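Mudimeck lab passes the halfway mark in its laundry lessons

Sastusdale, September 2019

If you have ever tried to explain to somebody over the phone how to fold a shirt, you will have some sympathy for the people at Mudimeck, who have spent the better part of the summer trying to get the same thing across to a pair of robot arms. They gave up on explaining fairly early. What they do now is fold, over and over, with a person steering both arms by hand from a second set of controls, and every fold from start to finish goes into a growing library that a learning program will later study on its own.

As of last week that library held 300 complete folds, and the target the group has set for itself is 576, which it hopes to reach before the end of November if the weather stays kind and the building's heating holds up (it did not last year, and people remember). Each operator works in sittings of 53 minutes, a figure that came out of a good deal of trial and a fair number of sore wrists, and then hands the controls to somebody else and goes off to find coffee.

Vlastimil Čierny, who looks after the sessions and has probably steered more folds than anyone else in the building, is fond of saying that the clothes are better teachers than he is. A towel is easy, he told us, because it has four corners and they stay put. Dark clothing is where the trouble starts, because the seams sink into the fabric and a person watching from above can lose track of which layer is on top. He is rather proud that the group decided to leave those in, and he keeps a whole drawer of black garments for the days when everybody is feeling confident.
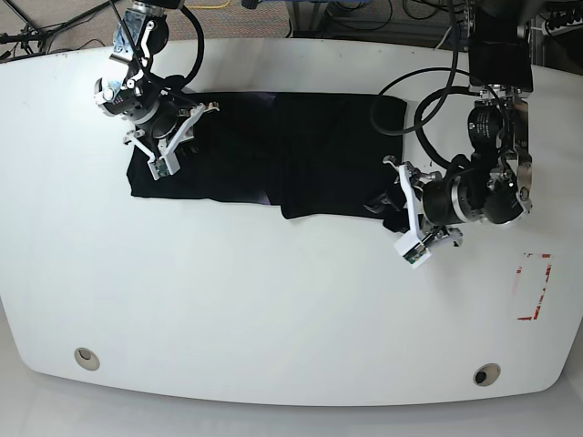

Sotiris Antoniadis wonders whether neat folds are even the ones worth keeping. He would sooner see the library filled with slips and second tries, he wrote to us after reading an early notice about the project, as a program that has only ever watched things go well won't have much idea what to do the first time a sleeve gets away from it. He also asked, very politely, whether anyone had thought about fitted sheets.

The sheets will have to wait, I'm afraid, but on the other point he and the Mudimeck people are closer than he might think. A fold that goes astray partway through is kept as long as the operator manages to rescue it, and it gets a short note saying where the trouble began. Only the ones that are given up altogether are set aside, and even those are stored on a separate disk in case somebody finds a use for them. Čierny says the starting position matters just as much. If every garment were laid out flat and square before the arms moved, the program would learn to expect that, and very few of us take our clothes out of the dryer flat and square. So the operators are asked to drop them any old way, on a slant or bunched up, and to begin from there.

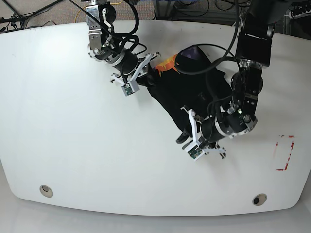
It does make for slower going. A tidy start can be folded in a minute or so by a practiced hand, while a messy one may take 3 times as long, and there are afternoons when the tally on the whiteboard hardly moves at all. The group has been cheered along by its neighbors in Borkance, where the Hrubý laundry has been sending over bags of unclaimed clothing since the spring. The latest bag was mostly sweatshirts, with a single bathrobe at the bottom that has yet to be attempted.

New operators are welcome, and no experience is needed beyond a steady pair of hands and some patience. Training takes one morning, and anyone who would like to try a sitting can leave a name at the front desk in Sastusdale.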